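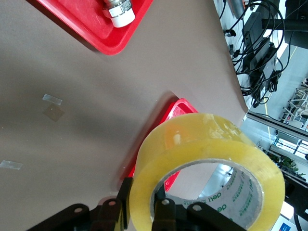

A roll of clear packing tape with green print on its core.

Curnham repair library moves its plumbing parts to Wunton

The Curnham repair library will close its plumbing shelf at the end of February and move the stock to a larger unit in Wunton. Members can borrow and return parts at the old address until 4 p.m. on the last day of the month.

The shelf opened with 327 items and now lists 1734, most of them fittings, valves and short lengths of pipe. Packing began this month and is expected to take seven days. Boxes will be sealed with tape and labeled by size on two sides.

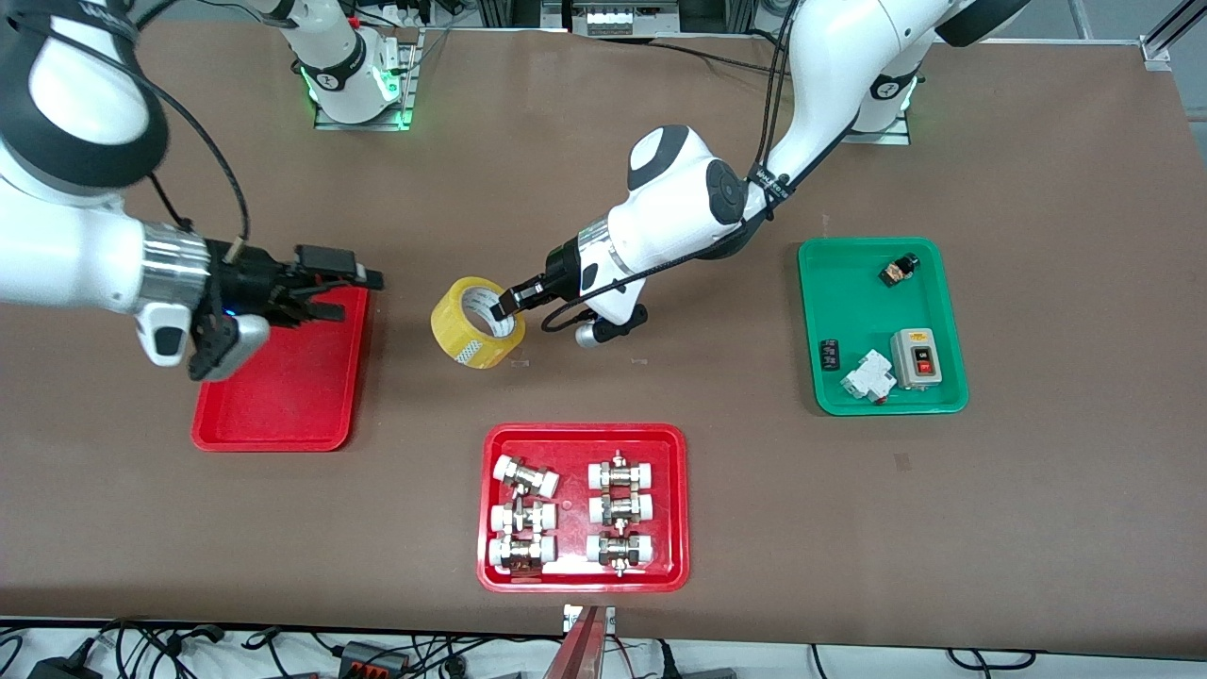

Pipe unions are among the parts most often asked for, and the library wants them kept in sets during the move. They are to be sorted in trays first - six of them sit in two columns of three in a red tray, each with white plastic ends and a brass-colored nut in the middle - and boxed after that. Loose washers will travel in bags.

The new unit is on Grorndale Road, next to the Cormier tile store, and has room for 1000 more items. It has step-free access and parking at the rear.

Loans due during the move will be extended without a fee. Anyone holding parts on a long loan is asked to bring them back before the shelf closes. Donations of used fittings are on hold until the Wunton unit opens in March - new, unopened packs can still be left at the front desk before noon.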